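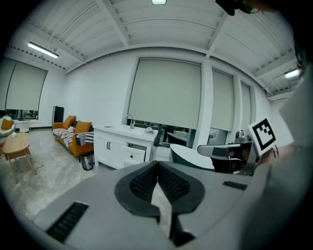

One occupant at Prillcombe wrote in the comments box that she had stopped noticing whether the blinds were up or down, and that she only thought about them when the sun came on to the sofa and she had to move. Several other people said much the same in fewer words. The blinds in a shared room seem to be nobody's job in particular, and once they have been set they tend to stay set. This section looks at where they stay.

Figure 4. The shared room at Prillcombe. Pale grey-green roller blinds on the left and back walls; the largest, at the centre of the back wall, stops short of the sill. Orange sofa to the left, air conditioning unit on the right wall.

4.2 Blind positions in shared rooms

We visited 12 shared rooms across the Edard and Quinlan sites between January and April. All had roller blinds on at least one wall. Rooms with slatted blinds or curtains were left out of this part of the study and are dealt with separately in 4.4. Each room was visited in the morning and again in the afternoon, and the height of the lower edge of every blind was measured from the sill with a steel tape. Blinds that were damaged or could not be moved were noted and left out of the averages.

The commonest position in our rooms was neither fully up nor fully down. Most blinds had been lowered until only a band of glass was left at the bottom. The room in Figure 4 shows this well. On the left wall the blind is most of the way down, with a strip of the outdoors visible below it, and the large blind at the centre of the back wall leaves a band of glass above the sill. People who use rooms of this sort told us that they wanted the glare taken away but did not like to lose the view altogether. A band of glass at the bottom gives a person sitting down something to look at — in most cases the ground outside, a car park or a hedge — while keeping the upper part of the window covered.

This has a cost in daylight. The upper part of a window sends light furthest into a room, and a roller blind covers that part first. In our rooms the wall opposite the windows was noticeably duller with the blinds in the usual position than with them raised, and the difference was greatest in the deeper rooms at Quinlan. Occupants did not often put this down to the blinds. When asked what they would change about the light, they were more likely to mention the ceiling fittings.

4.2.1 Electric light

In a white room with pale blinds the effect is easy to miss. White walls and a white ceiling pass a good deal of light around, and pale fabric lets some through even when it is down. The Prillcombe room has both, along with a white corrugated ceiling crossed by white beams, and has more than one kind of ceiling fitting, a long fluorescent tube among them. Rooms with mixed fittings were common at all of the sites. They had usually been fitted out in stages, and the switches did not always match the way people used the room. At Edard, one switch worked the fittings by the windows and those at the back together, so that anyone who wanted light at the back had it everywhere.

We asked occupants how often they turned the lights on before trying the blinds. Of the 125 people who filled in the questionnaire, most said they did this always or usually. The reasons given were plain ones. The light switch is by the door and the blind cord is at the far side of the room, often behind a chair. Some people did not like to alter a blind that a colleague might have set on purpose. A few said that the cords were stiff or that they had once pulled a blind down and been unable to get it back up.

4.2.2 Furniture

Where the seating stood made more difference than we had expected. In rooms where a sofa or a row of chairs was close to a window, the blind next to it was lower than the others and was moved more often. Blinds over tables fell between the two. Blinds in corners and those over narrow windows, which had no seating near them, were in many cases at the same height on both visits.

Sofas were a common source of complaint, mostly to do with glare on laptops and telephones. They are awkward to shift, and people tend to treat their position as fixed. At 2 of the rooms we asked for the sofa to be turned so that its back was to the nearest window. In both rooms the blind beside it had been raised by the next visit. We would not want to make much of this, given how few rooms were involved, and in one of them the sofa was later put back to make space for a table.

Cushions and loose covers were recorded by type and colour for the part of the study on fading (section 5). Strong colours such as orange and red are useful there, as changes are easier to see in them than in greys. No fading results are reported here.

4.2.3 Heating and cooling

Some of the rooms had an air conditioning unit on the wall. We had supposed that people in these rooms would lower the blinds less, having another means of keeping cool. The visits took place in the colder part of the year and we cannot say much about it. Comments from occupants suggest that the blinds and the unit are used for different things: the blinds for glare, the unit for heat. One respondent at Quinlan said that the unit was set from a handset kept in a drawer, and that on most days it was simpler to leave it alone.

A second round of visits in warmer weather is planned for the same rooms, with the blind heights taken in the same way. The questionnaire will be shortened, and the item on cords will be moved nearer the front.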